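Resources > Lab Safety > Checklists > Gripper comparison, two-arm bench

Last updated: January

Pre-run inspection checklist, two-arm bench, appliance tasks
Site: Bruswood
Completed by: Chae-won Ryu
Reviewed by: Jarrah Whitcombe
Grippers under comparison: Plondia multi-finger (left), Kowalchuk flat-tip (right)
Controller: Griner, bench build 347

Fill this in before the first powered move of the session and again after any gripper swap. Mark each item OK, Fault or N/A. Comments go under the item, with initials. A Fault in Section 1 or 2 stops the session until Jarrah or Tamara Stoica has signed it off.

Section 1. Area and people

1.1 Floor tape intact and walkway clear: OK

1.2 Emergency stop at operator seat pressed, released and reset: OK

1.3 Second emergency stop at the door pressed, released and reset: OK
Comment: Cap is stiff. It works, but you have to push it square on. Replacement on order. GC

1.4 Everyone inside the tape has eye protection: OK

1.5 Long hair, lanyards and loose sleeves secured: OK
Comment: Lanyards come off at the door from now on, including for visitors. JW

1.6 Operator and observer named for this session: OK
Comment: Operator Chae-won Ryu, observer Emanuel Nistor. Swap at the halfway break.

Section 2. Arms

2.1 Base bolts checked against paint marks, both arms: OK

2.2 Wrist housings free of play when moved by hand, power off: OK
Comment: Left had a slight click last month. Can't reproduce it. Leave the item in for the rest of the comparison. EN

2.3 Status lights match the state shown on the controller: OK
Comment: The colours differ left to right. Check each arm against its own line on the controller screen. CR

2.4 Speed limit set to 300 mm/s for contact work: OK
Comment: The Griner goes back to its default after a full restart, so check again after lunch.

2.5 Separation limit between arms switched on: OK

2.6 Home position reached from both sides with no warnings: Fault, cleared
Comment: Right arm stopped short on the first try with a joint warning. Re-homed 4 times after that with no repeat. Log saved. Tamara has seen it and is happy to proceed. CR

Section 3. Grippers

3.1 Mounting screws at the wrist tightened to the card value: OK

3.2 Finger screws present and none backed out: OK
Comment: Left gripper has more joints to go over. Allow extra time for it and don't skip the inner side of the fingers. EN

3.3 Full open and close, unloaded, with no grinding: OK
Comment: The Plondia closes slower than the Kowalchuk at the same setting. Note this beside the timing results or the numbers will look worse than they are. TS

3.4 Grip force capped at 30 N: OK

3.5 Fingertip surfaces wiped and checked for nicks: OK

3.6 Cables strain-relieved and clear of the joints: OK, watch
Comment: The thin grey cable at the right gripper hangs in a loop near the table. It hasn't snagged in testing, but it needs checking every time the arm comes in low. Another clip would fix it. GC
Comment: Agreed, clip to be fitted before the next swap. JW

Section 4. Appliance and bench

4.1 Tabletop wiped down and tools put away: OK

4.2 Appliance sits flat and doesn't rock when pushed by hand: OK

4.3 Mains lead unplugged at the wall for reach and contact trials: Fault, cleared
Comment: Found plugged in. Button trials need the display, so plug in for those only, with nothing heating. Now unplugged until we reach Section 5. EN

4.4 Cavity empty and turntable removed: OK

4.5 Door closed at start of trial: OK

4.6 Labels left in place: OK
Comment: Please don't peel them. We need the rating information for the electrical register.

Section 5. Start pose, button trials

5.1 Appliance plugged in by the observer, display reads 0: OK

5.2 Left gripper open, held in front of the door and off the appliance: OK

5.3 Right fingertips at the lower corner of the control panel: OK
Comment: Good reference point for the flat tips. I'd like the same start used for the Plondia when we swap sides. TS

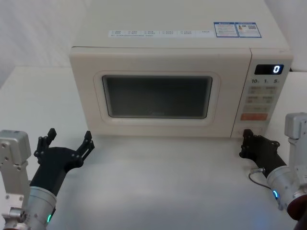 5.4 Observer calls clear before the first move: OK

5.5 No hands on the table until both arms are back at home: OK
Comment: Reminder given once during the session. EN

Section 6. Shutdown

6.1 Arms homed, controller set to hold, then power off: OK

6.2 Appliance unplugged: OK

6.3 Grippers inspected again as in 3.2 and 3.5: OK
Comment: Light scuff on one right fingertip. Photographed and left on for the next session. CR

6.4 Trial log copied to the shared drive: OK

Open actions
Replace emergency stop cap at the door. Gheorghița Costache
Fit additional cable clip, right gripper. Gheorghița Costache
Ask Griner support about keeping the speed limit after restart. Chae-won Ryu
Add closing time to the comparison sheet as its own column. Tamara Stoica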